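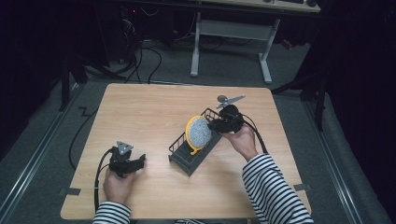 The countertop dish rack has had a good run for an object that does so little. Every few years somebody relaunches it, smaller and dearer than before, and we are told our kitchens will be calmer for it. The latest fashion is the compact black rack with low wire sides and a flat tray at one end, the sort that can sit slantwise across a modest table and still leave room for your elbows. Stand one round thing with a yellow rim in it and it looks splendid. Most things look splendid when there is only one of them.

I live with four other people and we eat off plates. Trera, whose small rack I kept by the sink until March, calls it "a full family solution". By the second evening the family was solving things with a tea towel.

Dagný Holst, who has sold kitchenware for 34 years, is kinder than I am. "People buy the rack for the kitchen they want," she told me. "Then they come back for the big one." She stocks both, so she does well out of it either way.

The makers talk a great deal about airflow. Gunnlaugsson's leaflet gives it 233 words and never once mentions where the water goes. Mine went under the toaster. A tray helps, provided somebody empties it, and in our house that somebody is me.

Are the small ones any use at all? For a single person, or for the odd lid that won't go in the dishwasher, perhaps. I would still want to see one loaded after Sunday lunch – gravy boat, roasting tin, the lot – before I paid 57 pounds for it. My old rack cost a fraction of that. It is ugly and it takes up half the worktop, and I have put it back.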